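Ticket: Mukent sorting kit, taught position drifts towards the circle
Product: Mukent bench kit with foam sorter block, metal finger set
Software: Ulletti, trial licence
Status: Closed, with one item carried over
Opened by: Flulon evaluation bench

09:10 - Flulon
We have the Mukent kit on a trial from Atinga and are working through the acceptance list before we decide whether to buy. Most of it has gone well. The step we can't pass is the touch-off over the foam block, where the finger tip is meant to stop above the centre of the large circle in the middle row. It did so when we first taught it. After a run of 60 cycles it stops to one side of the circle, and the offset doesn't go away when we home the arm.

No error in the log apart from code 102, which the manual lists as a notice and says can be ignored. We have power cycled the controller and reloaded the program from the memory stick. Same result both times.

The wrist view at the stop position is attached. The finger should be over the circle and it is to the right of it. All the shape pieces are out of the block for this test, as the manual asks.

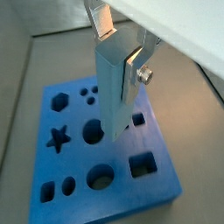
Abílio Veloso: Thanks for sending this with the first message, it saves a round of questions. Code 102 can be ignored for the moment. It means the program was saved under a different tool name from the one now loaded, and on its own it won't move anything. Please check these before you teach the point again:

1. The knurled screw on the finger clamp. Finger tight is not enough on this version. Nip it up with the soft-jaw pliers from the kit bag, then try to rock the long finger by hand.
2. The tool length in Ulletti, under Tool, then Geometry. Tell me what it says.
3. The block. Push it lightly at each end and see whether it slides on the floor of the cell.

Leave the servo off for 1 and 3.

10:35 - Flulon
1. Screw was finger tight. It took a little more with the pliers. We couldn't feel any rock before or after.
2. Tool length matches the card that came with the finger set.
3. The block slides quite easily. We didn't know it was supposed to be held. The quick start sheet says "place the block in the cell" and leaves it there.

We ran 18 cycles after tightening and the stop position was still off to the same side. We can't say whether it got any worse.

10:50 - Abílio Veloso
Then I don't think the arm is your problem. If the tool length is right and the finger is firm, look at what the block is sitting against. Can you send me a view of the whole cell from the fixed camera, arm parked, and don't tidy anything first? I would like to see it as you have been running it.

11:20 - Flulon
Attached. Arm is parked clear of the floor. The dark holder has been in there since we unpacked the kit, and we put it where there was room for it.

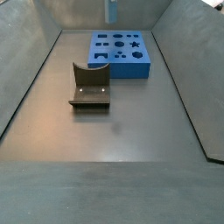 Attachment 2: Cell with block and holder, fixed camera, arm parked.

11:45 - Abílio Veloso
The holder is very close to the front-left corner of the block, possibly touching. My guess is that it gets a small knock when it is used and passes that on to the block. Ulletti stores the taught point against the cell and not against the block, so a block that has crept a little will look exactly like an arm that has drifted.

Please do the following, in this order.

Move the holder forward and to the left, well away from the block. There is plenty of open floor in front.
Put 2 strips of the thin grip mat under the block. It is in the flat envelope with the spare fuses.
Square the block to the back wall by eye.
Save the program under the current tool name, which will clear the 102.
Teach the circle again and run your 60.

14:05 - Flulon
Done. Found the grip mat, though it isn't on the packing list - we had taken it for packaging. After the full 60 the tip still stops over the circle. Code 102 has gone. We then pushed the holder back against the block on purpose and the offset came back partway through the run, so we are happy with the explanation.

Two comments for the trial report. The quick start sheet should say how far the holder must be from the block, and the mat needs to be on the packing list. We lost most of a morning to this and would have marked the kit down for repeatability, which would have been unfair on it.

14:20 - Abílio Veloso
Agreed on both. I have passed the sheet and the packing list to our documentation people at Atinga. The request for block-relative teaching in Ulletti is already open and I've added your ticket to it, but I can't give you a date. Closing this one. Reply here if the offset comes back and it will reopen.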